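Blog > Away Days > Tickets

I bought a season ticket for Trilton this year after going match by match for a long time. A few people at work asked if it was worth the money, so I worked it out.

The season ticket was $212. If I had bought every home game at the gate it would have come to more, but I never make every home game. I usually miss a few in August and a couple when the weather turns. On the games I really attend, I come out slightly ahead. The bigger difference is that I no longer sit at the computer at 9 a.m. when the cup games go on sale.
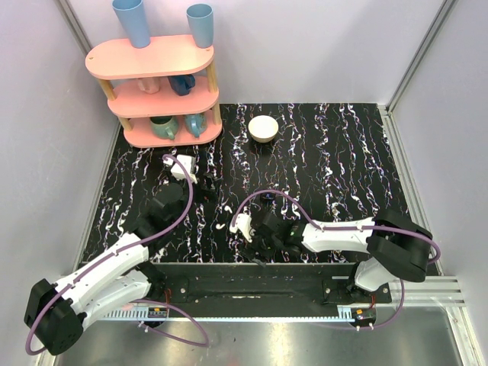
2 min read

Cup games are not included, which I should have read more carefully. Season ticket holders get first pick for 60 minutes and then the rest goes to everyone. For the Brerau game I forgot, logged in late and ended up behind the goal. The view was fine. The wind was not.

Away tickets are a separate problem. Gadier only gives visiting fans 200 places, and they are sold through the home club's office, paper only. You have to pick them up in person. I took an afternoon off to do it and stood in line for 30 minutes. They take cards now, at least.

I have also tried buying from other fans. The club's own exchange page works and the price is capped at what the seller paid. I would stay away from the groups where people post a photo of a ticket and ask for a bank transfer. I lost the price of one seat that way two seasons ago and never got an answer.

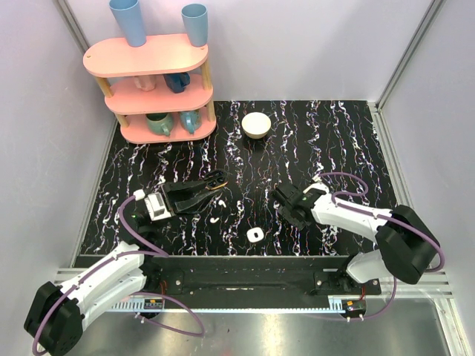 White bowl at the back, pink shelf on the left.

Next up is Akgül at home. I have the seat already, so all I need to sort out is parking. The lot behind the east stand fills up early and the street beyond it is permit only on game days. I will probably take the bus and walk the last part.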